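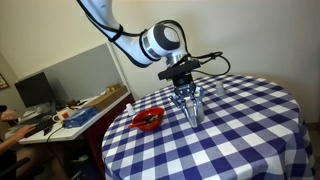
Tabletop cell: wrist, cables and gripper

Firklow, September 5, 2024
3 comments · 11 shares

The arm stands over the round table with the gripper pointing straight down and the fingers slightly open, tips just clear of the checked cloth. We use this pose for the height check at the start of a session. The bowl and the cups can stay on the table, provided they are outside the path of the fingers.

Cable loop
The black cables leave the back of the wrist joint, swing out in a curve and come back to the flat sensor mount. Leave the loop slack. An earlier layout had them tied close to the shell, and one connector failed after 51 sessions. Turn the wrist by hand through its full range after any change and watch the bundle for snags.

Sensor mount
Mounted under the wrist, above the gripper. Check the screws every 40 hours of running. If any screw has moved, repeat the calibration before picking anything up. Wipe the mount with a dry cloth only.

Gripper
Parallel type, metal, with slotted fingers. Crumbs collect in the slots and need a soft brush. Closing force is limited to 25 per cent for cups and bowls. The limit is stored with the Huamán tool profile and is lost if the profile is reloaded from the old backup, so read it back afterwards.

Table and cloth
The pattern bends where the cloth goes over the rim, so take height readings near the middle of the table. Pull out any folds first. A fold under the fingertips gives a false contact.

Desk side
The operator's keyboard is on the white desk next to the table. Speed stays at 40 per cent while anyone is seated there.

The next full service is in November, when the wrist seal will be inspected and the cable set replaced.

Share · 11
Comments (3)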